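Ticket 56: Gripper closes too early in recorded demonstrations (sandwich task)
Project: Cumari
Opened by: Botond Vörös
Opened: Aug 30, 2019
Status: Closed
Component: teleoperation / recording

Summary

When I teach the robot by remote control to take a wrapped sandwich out of a basket, the recorded gripper command does not agree with what I did by hand. In the live session the grasp is good. In the replay the fingers close while they are still above the sandwich, and then the arm goes up with nothing in it.

Setup

Arm on the small table at the Stukcombe site, parallel gripper with the black fingers. Leader handle from Prurnik, connected by USB to the operator computer. Wrist camera on, no other camera used for this task. Recorder is the version we installed after the last update of the Coughlan software, with default settings except the joint speed limit, which I made lower.

Steps to reproduce

Start the recorder and wait for the green light.
Move the arm with the leader handle until the fingers are over the basket.
Go down slowly, close, lift, move to the side, open.
Stop the recorder and save the episode.
Put the sandwich back in the same place and run the replay.

Expected: the replay takes the sandwich as I did.
Observed: in 17 of 21 episodes the fingers close too early. The other episodes are correct, but I noticed later that in these I was waiting a little before I closed.

What I tried already

I restarted the recorder and the operator computer. No change.

I calibrated the leader handle again, both the open and the closed position. The numbers in the settings page look correct and the gripper opens to the full width.

I changed the sandwich for a block of foam of similar size. The same problem, so I do not think it is the plastic wrap. The wrap makes the grasp less sure in general, but it cannot make the gripper command come early.

I also looked if the arm is late. I drew a pencil line on the table and compared the position in live and in replay. The arm goes where it should go, but I have no good way to measure when it arrives.

For the approach I keep the basket between the fingers and come in with the sandwich standing up and down in the wrist view. The layers of bread are then side by side, and when the fingers close from left and right they push on the outer slices. I try to hold it in the thick part and leave the crumpled end of the wrap alone, as the plastic there is only crumpled and gives no hold.

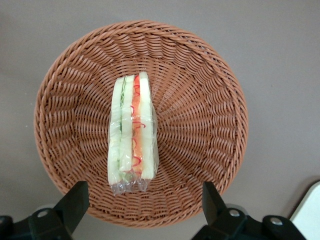 Cathal Ó Briain: Before you spend more time on the approach, can you send me the raw log of one bad episode and one good one? I suspect the gripper channel and the arm channel are stamped by different clocks. We had a ticket like this last November with the pouring task, and it was closed without a real fix. Please don't trim the episodes. I need the part before the first movement too.

Botond Vörös: I uploaded both. The bad one is episode 6, the good one is episode 14. In episode 14 you will see a long pause before closing. Sorry for the large files, I did not trim anything.

Cathal Ó Briain: Thanks. The gripper values are stamped when the handle sends them. The arm values are stamped when the arm reports its position back, so they are later by whatever the speed filter adds. With your lower joint speed limit the filter adds a lot. In replay, both channels are sent out by their stamps as if they meant the same thing. The arm has to follow a path it is already behind on, and the gripper doesn't wait for it.

Botond Vörös: I understand it so: the replay sends the recorded arm position, the arm is again late to reach it, and the gripper has no such delay. Is this correct? Then it explains also why the pause helps. During the pause the arm has time to arrive.

Cathal Ó Briain: Correct. Set the speed limit back to default and record a few, just to confirm. Don't keep them for training.

Botond Vörös: I recorded with the default limit. The gripper still closes early but much less, and the sandwich is sometimes taken by the upper part only. With the limit at the lowest value it is worse than before. I believe this confirms it.

Fiachra Keane: Could we not just ask the operators to wait before they close? It would save us touching the recorder.

Botond Vörös: I thought about it too, but I would prefer not. If every demonstration has a pause over the object, the policy will learn the pause. We saw such behavior on the cup task, where the arm stopped over the cup and sometimes did not continue at all. Also a person who is tired will forget to wait.

Fiachra Keane: Fair point. Withdrawn.

Cathal Ó Briain: Patch is on the test branch. It stamps the two channels from one clock at the moment the command is sent, and it saves the command and the measured position as separate columns. Replay uses the command columns. Old episodes can be opened but the replay will show a warning. You need to restart the recorder service by hand after installing, the installer does not do it.

Botond Vörös: Installed. On the first try the warning appeared also for a new episode. I had not restarted the service, although you wrote it. After restart there is no warning.

Results with the patch, with my lower speed limit:

21 new episodes recorded, same basket, same approach.
19 replays took the sandwich and put it down in the right area.
2 replays failed. In both the fingers closed at the right moment, but the sandwich turned inside the basket and slipped out. I consider this a grasp problem and it does not belong to this ticket.

One more question. What should we do with the old episodes? There are 56 in the sandwich folder recorded before the patch, the ones from this ticket included.

Cathal Ó Briain: Move them out of the training folder. The sent arm commands were never saved, so I can't rebuild them properly. I could shift the gripper channel by a fixed time, but the delay changes with speed and I wouldn't trust the result.

Botond Vörös: Moved to the folder "old_clock", with a text file that gives the number of this ticket. I added also a line to the operator notes: after each installation restart the recorder service, then record one short episode and replay it before starting the real work. I will open a separate ticket for the slipping. From my side this one can be closed.

Ticket closed by Cathal Ó Briain. Resolution: fixed on test branch, to be merged with the next release.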